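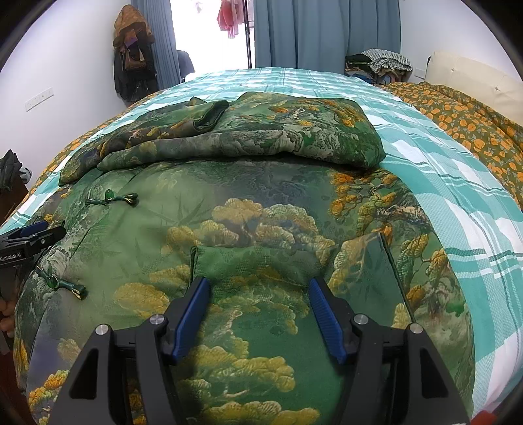 Green garment with frog fasteners, top part turned over, on the bed.

I went along to the open day at Drerketti in January, mostly for the tea, and came home with a whole new way of folding slippery clothes! They had hand-held grippers out for visitors to try, the sort used to teach a robot how a job is done, and folding was the one with the queue. I waited 30 minutes and would have waited longer.

You learn a lot about your own habits when you've only got two padded jaws to work with. Anything silky wants to slide off, so these are the bits I've kept up at home (with ordinary fingers).

Spread it out on something with a bit of grip. A cotton sheet on a made bed is lovely, a polished table is hopeless.

Do up the fasteners first. Knotted ones catch on everything, and a snagged loop is a pain to mend.

Pinch the cloth well in from the edge - a good handful - and lift slowly. 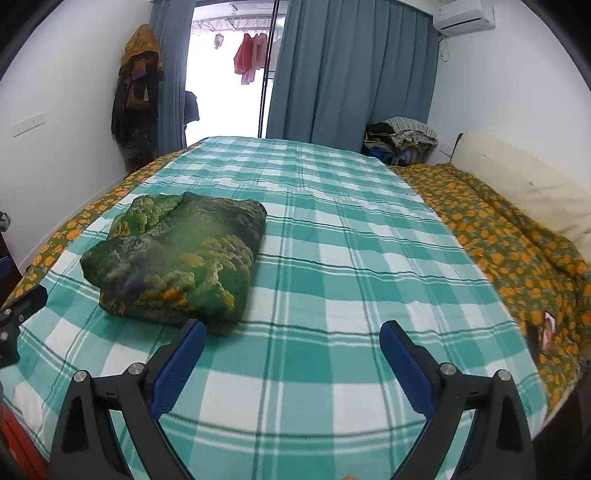
Go for fewer, bigger folds. I used to do seven on a blouse and wonder why it looked like a concertina. Two or three is plenty, and if it ends up a bit lumpy just open it out and start again.

Smooth from the middle outwards with the flat of your hand, never the fingertips.

The lady on the desk told us they'd logged 900 folds since the autumn, and I can't say I've done that many in my life. Parking was at Kakgate and a bit of a walk, so wear sensible shoes if you go to the next one. Booking opens in the spring and there are 350 places.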